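Progress report to the Michailidis Fund
Project: Evenings of Shared Silence, Grovley Retreat House
2021-04-26

Dear members of the fund,

With this letter I report on the first half of our project, for which you gave us a grant last October. The purpose is to offer contemplative prayer and meditation to people of different traditions, and to publish a small reader of texts for use at home.

Evening meetings

Because of the restrictions we moved all meetings online in the winter. I was worried that silence through a screen would feel empty, but the participants wrote to us that it did not. Each evening has a short reading, twenty minutes of silence and then an open conversation. We have 443 people on the mailing list now. Our goal in the application was 500, so we are still a little behind.

The readings on the Song of Songs were the most loved. The series on the desert mothers was more difficult — two sessions were too academic, and I take the responsibility for this. For the second half we will use shorter passages and leave more time for questions.

The reader

The text of the reader is complete and has 462 short passages. The Evonia Press has agreed to print 800 copies. Permission is still missing for four of the modern translations, and if we do not receive it before the summer, we will replace them with older ones. The Punik meditation circle has kindly checked the chapter on breathing and corrected several mistakes in the terms.

Budget

Spending is within the plan. Travel costs were very low, and we ask your permission to move the rest of this line to printing and postage. A table of expenses is attached.
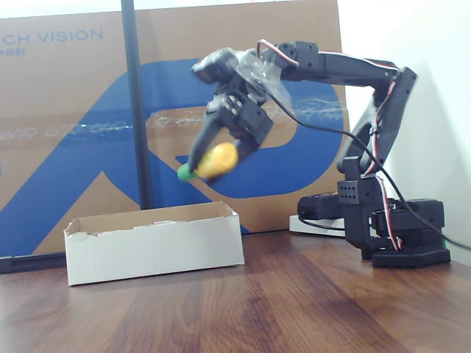 Black robotic arm on a wooden tabletop.

Next steps

We hope to hold one weekend in the house at Grovley in October, with a small group and simple meals. If this is not allowed, we will make it online in three shorter parts. The reader should go to the printer before that weekend, and your copies will be sent by post.

With gratitude,
The project coordinator, Grovley Retreat House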